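How I clean a painted desk without ruining the paint

I've painted four or five desks now (it gets addictive, be warned) and the thing people ask me most isn't how to paint one. It's how to keep it looking decent once you've got it home and put a mug on it. So this is my method for cleaning painted and white-topped furniture, worked out mostly by making a mess of my own.

First things first, leave it alone for a bit! Most water-based paints are dry to the touch in an afternoon but they take weeks to go properly hard. I painted a little bureau in April, scrubbed it on the Friday of the same week and took a patch clean off. If yours is freshly done, stick to a dry duster for the first month and use a coaster.

What you'll need

A soft brush (an old, clean paintbrush is perfect)
Two microfibre cloths, one for washing and one for drying
A bowl with 1000 ml of warm water
A small squirt of plain washing-up liquid
Bicarbonate of soda, for stains only

Start with the brush. I skipped this for years and went straight in with a damp cloth, and all that does is drag grit about and turn crumbs into paste. Sweep everything towards one edge and catch it in your hand or a dustpan. Go round the corners twice.

Next, wet your first cloth in the soapy water and wring it out hard. Harder than that! It should feel cool and barely damp, and if it leaves beads of water behind it's too wet. Wipe in long straight strokes from one side to the other, overlapping a little each time, and rinse the cloth whenever it starts to look grey. 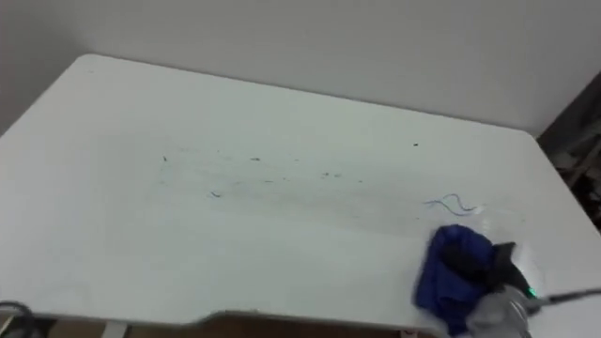 Why does a white top look streaky after I've washed it?

Nearly always it's too much soap. A film of washing-up liquid dries on the surface and catches the light, so go over it again with a cloth rinsed in plain water and then dry it straight away with the second one.

That second cloth does more work than the first, I think. Buff in small circles and keep turning to a fresh side. If you let a desk dry on its own you'll get tide marks, especially in a hard water area like mine. Stetthorpe water could fur up a kettle by teatime.

Now, stains. For tea rings and felt tip, mix bicarb with a few drops of water until it's like toothpaste, dab it on, and leave it for 15 minutes. Then wipe it away gently, no elbow grease, and rinse. Try it somewhere hidden first, as even bicarb can dull a shiny finish. For biro I've had some luck with a dab of rubbing alcohol on a cotton bud, but it can soften paint as well as ink, so I only use it on factory finishes and never on anything I've painted myself.

Things I'd steer clear of: bleach, cream cleaners, the green side of the sponge, and those white eraser blocks. They're very fine sandpaper, really. My friend Minttu Mustonen went at her dressing table with one and now there's a matt patch the shape of Norway.

As for how often, I do the dry brush every couple of days and the proper wash every other week. If the top still looks tired after all that, it might be ready for a fresh coat of varnish. Clean it, let it dry overnight, give it a very light sand and put on two thin coats. I'll write up how I do mine once I've finished the hallway bench, which is currently upside down in the kitchen with one leg painted.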